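Aug 29, 2021

So the big white table is finally mine. Ruxandra moved out of her studio in Graltanby and had nowhere to put it, and I said yes before I'd measured a single doorway. Octavian and I got it up the stairs with the legs off and I only skinned one knuckle, which I'm calling a win.

You may remember that my old desk was a disaster. It had a shelf, and the shelf had things on it, and those things had things on them. I used to do all my paint mixing and glue jobs in a tiny patch the size of a dinner plate. When I cleared it all out in February (for the painting of the hallway, long story) I swore I'd never let it get like that again, and by spring it was worse!

The new rule is that everything lives in the drawers, and only what I need for the job comes out. Cosmin gave me 8 days before I cracked. We'll see. I pushed the table right up against the wall and started with a couple of paper cups and one little bottle, and oh, it felt good.

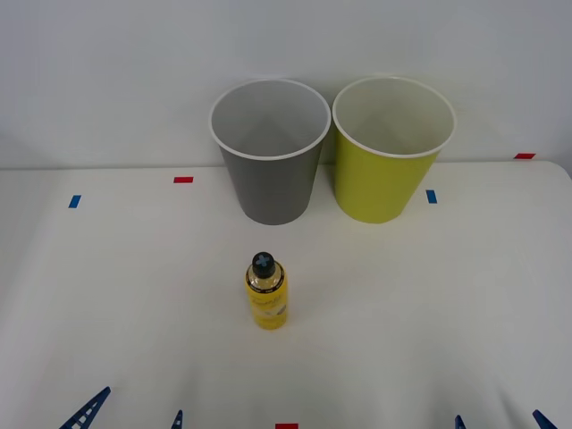 Gray cup, lime cup, and the little yellow bottle with the black cap.

I love those two colors together. I've been thinking about doing the bathroom shelves in that same slatey gray, with one stripe of the lime along the front edge. Manaia thinks the lime is a mistake but she has a beige house, so I'm taking that with a grain of salt.

The other thing I keep going back and forth on is whether to put a mat down. A matte white top is gorgeous and it is also going to show every single drip. Seraina swears by a roll of brown paper that she just tears off when it gets gross, and I might try that first before spending real money.

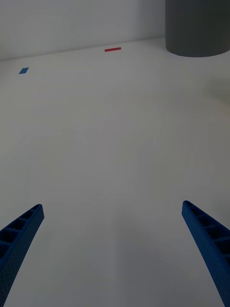

I'm also trying to be better about the small stuff. Little flat bits are what get me every time, because I set them down at the back and then a week later they've gone down behind the table forever. I've got an old muffin tin I want to use for sorting them, one color to each cup, and it should fit in the top drawer if I take out the divider. I haven't tested that yet.

Next up is a lamp. I want one that clamps on, with a long arm, and I'd like it to be secondhand if I can find one. If any of you are getting rid of one, send me a message and I'll come pick it up!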